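4. Setting up the Skoltard cell in Brokura

I keep the Skoltard scene as my default test cell, so these steps assume you've loaded that one (the Sala scene works the same way, it just has fewer things on the table). Give yourself half an hour the first time. I still need most of that myself!

4.1 Load the scene and home the arm

1. Open the scene and let the physics settle for 32 frames before you touch anything. The small objects drop a hair when they load, and if you start early you'll be chasing poses that have already changed.

2. Home the arm, then jog it by hand with a can in the gripper and stop over the yellow crate. I like a hover just above the rim. Save it as your drop pose.

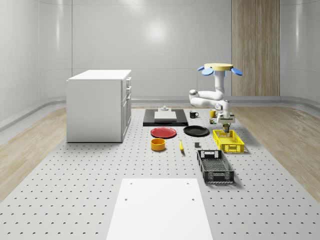 3. Jog back to home and run the drop pose again from the saved list. If the elbow goes the other way round, clear the pose and teach it again.

Note: Mugs and plates are loose bodies. Bump one and it stays bumped until you reset the scene.

4.2 Check the wrist camera

4. Switch to the wrist view and bring the open gripper down around the banana. You want the fruit lying in the gap with clear space to both black fingers, and no contact yet. The palm shows as a plain gray strip up the right side, and that's normal in this view.
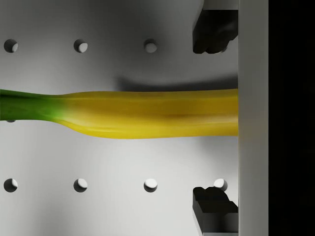 5. Close at the slow setting and watch the contact readout. If one finger touches well ahead of the other, open up, shift the wrist by 2 mm and try again.

Caution: Don't raise the grip force to fix a lopsided grasp. I did that for a whole afternoon and all I got was fruit flying across the room.

4.3 Check the overview camera

6. Change to the overview camera and send the arm to the pick pose. Leave it there while you look it over.

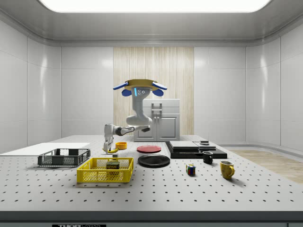

Pose drift is the thing I check for at this stage, and my old Rarkidport notes say to do it every 11 runs, so I do. Compare the wrist angle with the one you saved. It should point straight down over the banana, like it does in the overview, with no lean to either side. If it leans, redo steps 4 and 5 and save over the old pose. I also glance at the yellow basket, where the Spam tin should be standing upright before you start a batch.

7. Save the cell file under a new name. Mine is up to skoltard_234, which tells you how often I forget to.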